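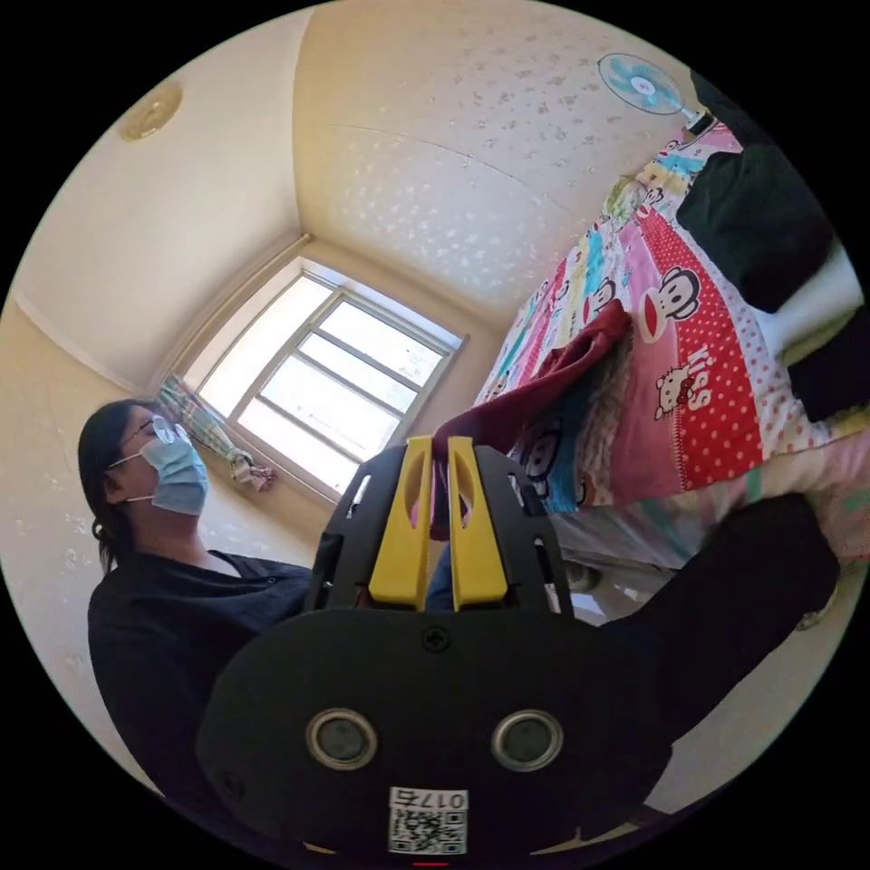

Doblar sudaderas y jerséis encima de la cama

¡Vuelve el frío y vuelven las prendas gordas! Cada septiembre saco las mangas largas del altillo y me reencuentro con el mismo problema: el cajón de la cómoda no ha crecido. Llevo ya unos cuantos inviernos doblando así y me sigue dando gusto abrirlo y ver todos los lomos en fila.

Lo que necesitas

Una cama hecha (con la colcha bien estirada, esto importa más de lo que parece), las prendas limpias y completamente secas, y un cajón de al menos 16 cm de altura por dentro. Nada de tablas de doblar. Yo tuve una, una Cakard de plástico, y acabó de bandeja para las macetas.

Antes de empezar

Vacía los bolsillos, cierra las cremalleras y mete los cordones de la capucha por dentro. Si la prenda viene del tendedero con marcas de pinzas, pásale la mano un poco húmeda y espera a que se seque antes de seguir.

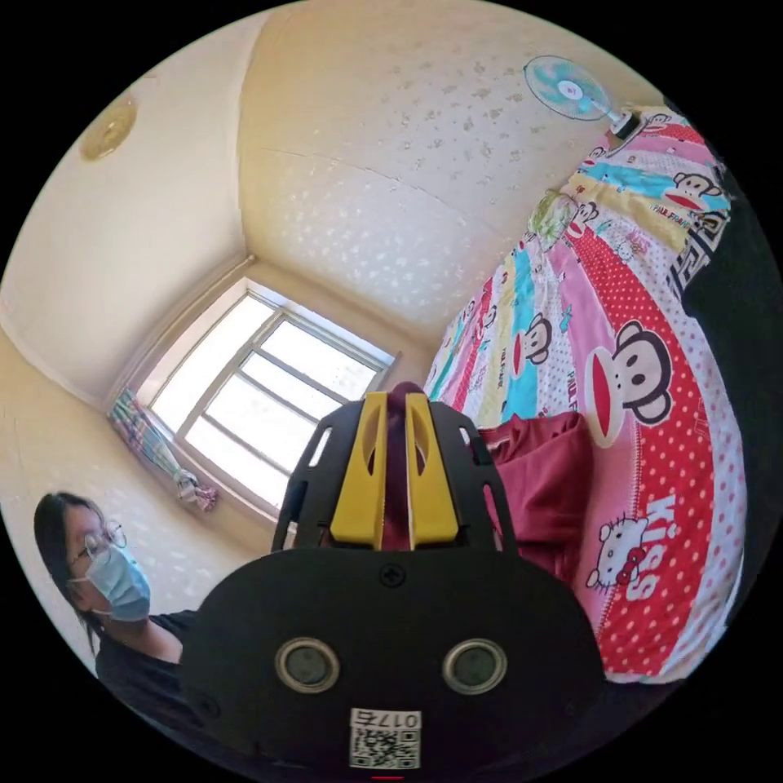 La luz ayuda muchísimo, y más con los colores oscuros, que esconden las pelusas y las manchitas como nadie. Yo doblo por la mañana, hacia las diez, con la cortina recogida a un lado. Una ventana como la de la foto, de cristales pequeños y con el día entrando de lleno, es una maravilla para esto: revisas puños y cuello de un vistazo y lo que no esté limpio vuelve al cesto. Con bombilla amarilla se me han colado cosas que luego me he encontrado puestas en la oficina.

Paso 1. Extender

Coge la prenda por los hombros, sacúdela una vez con ganas y déjala caer sobre la cama con el cuello hacia el lado contrario al tuyo. Puede ir boca arriba o boca abajo, a gusto de cada cual. Boca abajo queda el delantero a la vista cuando terminas; boca arriba se controla mejor si hay un logotipo o un estampado que no quieres partir por la mitad.

Abre las mangas hacia los lados, sin tirar. El punto cede y, si estiras una más que la otra, el paquete te saldrá torcido.

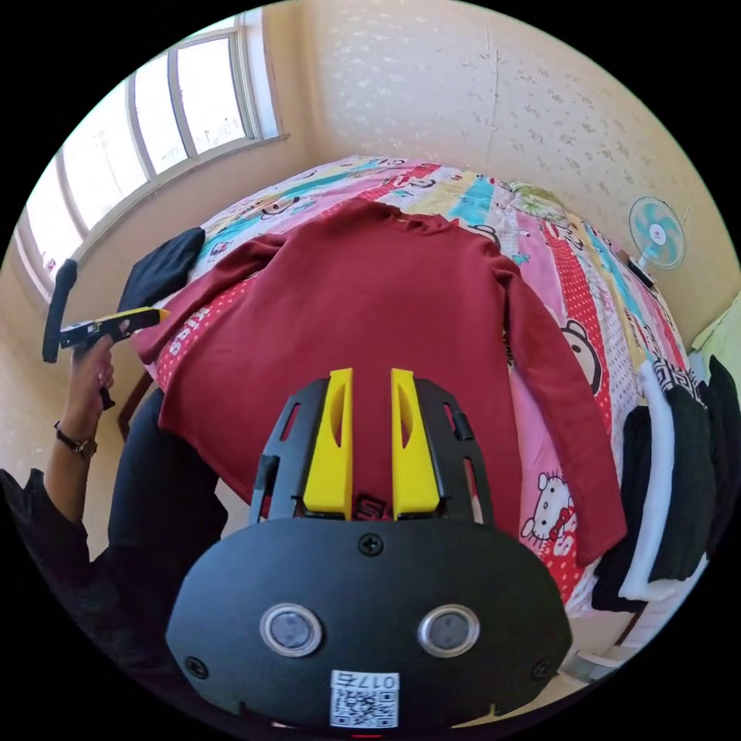 Última modificación de esta página: septiembre

Paso 2. Alisar

Con las palmas abiertas, del centro hacia fuera. Empieza por el pecho, baja hasta el bajo y deja las mangas para el final. Donde más se amontona la tela es en el escote, así que ahí dale un par de pasadas extra. En una sudadera de 300 gramos se nota un montón la diferencia - una arruga que dejes dentro ahora la tendrás marcada en enero.

Paso 3. Las mangas

Lleva el lateral derecho hacia el centro con su manga incluida. La manga cruzará por encima del cuerpo; dóblala hacia abajo, en paralelo al borde, de forma que el puño mire al bajo. Repite con el lado izquierdo. Te tiene que quedar un rectángulo largo, más o menos igual de ancho arriba que abajo. Si las mangas son larguísimas y el puño asoma, dale otra vuelta hacia arriba y listo.

Paso 4. En tercios

Sube el bajo hasta un tercio del largo y vuelve a doblar hasta llegar al cuello. Deja 2 cm libres antes del escote, porque el grosor se come ese margen y así los cantos coinciden. Para los jerséis finos hago cuartos, que se sostienen mejor.

Prueba a ponerlo de pie sobre la colcha. ¿Aguanta? Perfecto, al cajón. ¿Se cae? Casi siempre es que el rectángulo quedó demasiado ancho en el paso 3.

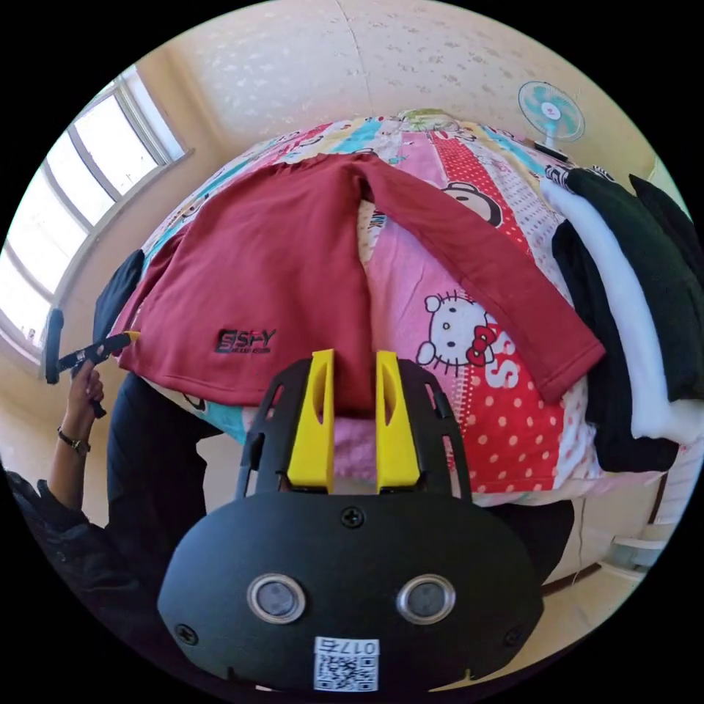 Con las sudaderas de puño acanalado hay un truquito que me enseñó Deolinda Rebelo en el taller de costura de Flalora y que uso desde entonces: no aprietes el puño al doblar la manga, déjalo plano y por dentro. Así el acanalado no se abre y la prenda ocupa menos. Ella lo hace también con el bajo, aunque a mí ahí me da pereza.

Guardar

En vertical, con el doblez hacia arriba y sin apretar. Si puedes meter la mano plana entre dos prendas, va bien. Yo ordeno por grosor, del fino al gordo, y dentro de eso por color, los granates y marrones siempre al fondo (manías).

Los jerséis de lana muy pesada también van doblados, nunca en percha, que se les hacen picos en los hombros. Y si usas bolsitas de lavanda, ponlas en las esquinas del cajón, sin que toquen la tela.

¡Ya me contaréis cómo os queda! El mes que viene toca con las bufandas, que tienen lo suyo.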